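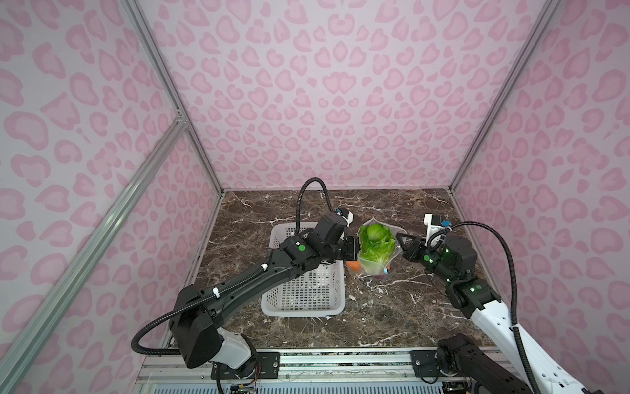

Lettuce in its clear bag, basket still empty

Play food: keep in clear bags or just dump in the basket?

Posted Wednesday by dodsidemom in Home & Kids > Storage
826 views - 3 shares

Quick one, have to run in a minute. We're setting up the pretend grocery corner for the Dodside playgroup, and I'm stuck on the veg. Right now it lives in clear plastic bags with a little blue tag on. Also have a white plastic basket, rectangular, little holes all over the sides, no lid. Sits right next to the bag doing nothing.

Should the veg stay bagged and then go in the basket, bag and all? Or take everything out and put it in loose? Kids are mostly four and five. They like the bag because it's like the real store, but it's slippery and they end up dragging it around by one edge. Loose is easier to grab but then I'm picking carrots up off the floor at pack-up.

Other thing - the top is a dark brown marble with white veins, looks great with the pink leopard walls (not changing the walls, please don't suggest it, it took me two evenings), but everything plastic skates around on it. Bag slides, basket slides. Is there something I can put under that doesn't look like a bathroom mat?

Budget is small. Would rather not buy another basket. Thanks in advance

gunusau_gran
Bag AND basket. We did this for years at the Gunusau toy library. Loose food gets lost, bags don't, end of story. But don't knot the bags, small kids can't undo a knot and they'll just rip it. Fold the top over once and leave it.

How to get it in without a fight: pick the bag up near both ends, one hand each side, lift it all the way clear of the rim and then lower. If you go in with one hand the heavy stuff runs to the bottom corner and the bag hangs up on the edge of the basket. Lay it in flat if it fits. If it doesnt fit flat, long things like eggplant or carrot go in pointing up.

Holes in the sides are good btw. Any basket with solid sides and you get crumbs and fluff in the corners that never come out. Ours went under the shower once a month, bags got wiped separately and left open till dry.

About the plastic bags generally, keep an eye on them with the little ones. For anyone under three I'd skip bags completely. Four and five with a grown-up in the room, we were ok with it, but that's your call. A mesh produce bag does the same job if you're worried.

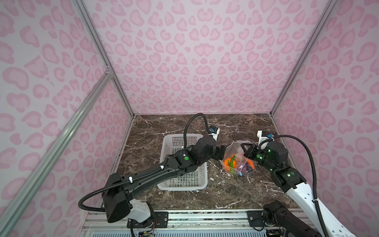

Mixed bag: pumpkin, chili, eggplant, carrot

voriria_sorter
Slightly different opinion. Depends what's in the bag.

If it's one kind per bag, like only lettuce, keep the bag. It's a "product," kids get it, they put the whole thing in the basket and pretend to pay. Mixed bag is where it goes wrong. Something like pumpkin plus green chili plus eggplant plus carrot in one clear bag - they want the carrot, so the whole lot comes out, and now you've got a bag on the floor and no carrot. Mixed veg I'd put in the basket loose. Or sell it as "soup mix" and tell them it stays shut. Worked for one term with us then stopped working.

For the sliding: shelf liner. The rubbery grid stuff, comes on a roll. Cut it a bit smaller than the bottom of the basket so it doesn't stick out and you won't see it. Don't glue anything to the marble. I used double sided tape on a stone top once and was scraping for an hour. For the bag nothing really helps, it's plastic on something smooth. Put it closer to the basket so it has less far to go lol

Tags: leave them on. We write the price on ours with a paint pen, 500 for the pumpkin becuase a five year old decided. Pen comes off with nail polish remover but test a corner.

liu_street_dad
shelf liner +1. Also pillowcase for the overflow

dodsidemom
Thanks all!! Going with lettuce stays bagged, mixed stuff loose, liner under the basket. Will cut it tonight if I can find the good scissors. Didn't think about the tags for prices, doing that too.

13 comments - Add yours

Related
Getting sticker residue off a plastic basket
Pretend shop counter, how high for age four?
Leopard wallpaper seams lifting in the corner
Washing play food - dishwasher or sink
Cheap cash register ideas, Voriria area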